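Setting Up a Burger Assembly Station for a Robot Arm and One Operator

Before the cell went in at Bornow, two people built and one wrapped. Now one operator loads, watches and clears faults. Plan the layout for that person first and the arm second.

1. Place the tray where the operator can lift it out without reaching under the arm.
2. Stand each ingredient upright in its holder. Items lying flat get picked badly.
3. Set the bottom bun in the tray, cut side up, and put the salad container at the far end.
4. Run the first 10 cycles at reduced speed. Log every missed pick by ingredient.
5. Return to full speed only after the shift lead signs the log.

Stations with ingredients loaded:
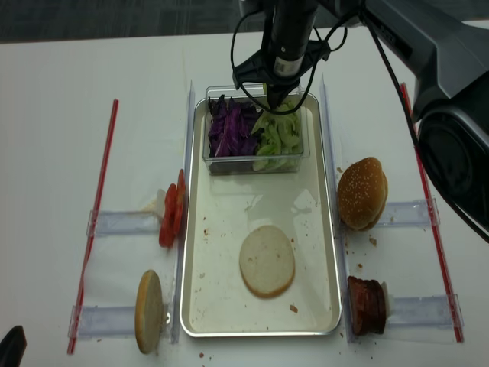
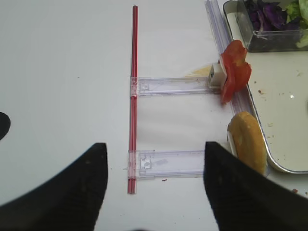
Allow 40 minutes for training per operator. At Bornow, Siebe Baert moved the restock check from the end of the batch to the middle, and stops fell from 13 a shift to four. Loading is repetitive, so rotate operators at the lunch break. Write the fault-clearing duty into the job description and adjust the pay grade before the cell goes live.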